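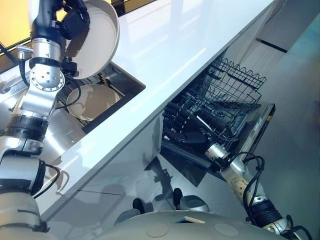

The dishes after Sunday lunch

Kitchen gallery, September 27, 2020. Text by Veronika Kozma

When we moved to Rodthorpe in February, the kitchen was the one room we did not need to change. It has white glossy fronts, a white countertop and a steel sink with the dishwasher close beside it. Before that I washed everything by hand for many years in a flat in Rarby, so I am still learning how to live with a machine. I put together this small gallery about plates, because plates are the greatest part of our washing up and also the part on which my husband Torben Kasten and I have the most different opinions.

Our everyday plates are from Bauerfeind, the plain Rosusine shape in an off-white colour. I bought the first ones second-hand and the others came later, one at a time, when I found them at a fair price. I do not rinse them under running water any more. I only scrape them into the green bin and let them wait in the sink until the pots are finished. It saves water, and my neighbour tells me the dishwasher likes it better too.

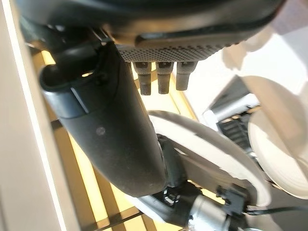 Stacking is the place where most of my chips have happened. In the old flat I piled everything as high as the tap, and one evening the whole tower went over. Now I lay the pieces next to each other if there is room. A round white plate with a raised rim, like the one here, is safe enough on its own, but the rim is the first part to suffer when something heavy is put down on it. I run a finger along the edge before it goes into the cupboard, and if I feel something sharp, the plate goes under a flower pot.

Torben belongs to the other school. He believes that a plate is a tool and a chip is only a sign that it was used. We have agreed that he may keep his own chipped ones on the bottom shelf.
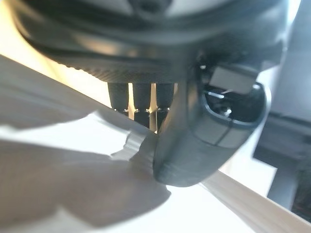 He also likes to load the dishwasher from the front, and I like to start at the back. I must admit that his way is quicker when we have guests. Mine leaves more space for the bowls, and I can pull out the rack without anything falling over. My mother-in-law does it in a third way - she puts large and small plates in turns, so that the water comes between them. I have tried it and the result was good.
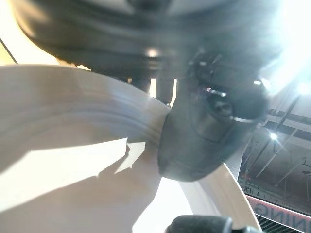
For the drying I use cotton towels and nothing else. The new ones never take up water properly until they have been washed a few times, without softener. When the programme is done I open the door and leave it like that for a while, then I empty the bottom first. If I begin with the top, the water standing in the cups drips down on the clean plates and I can dry them all again.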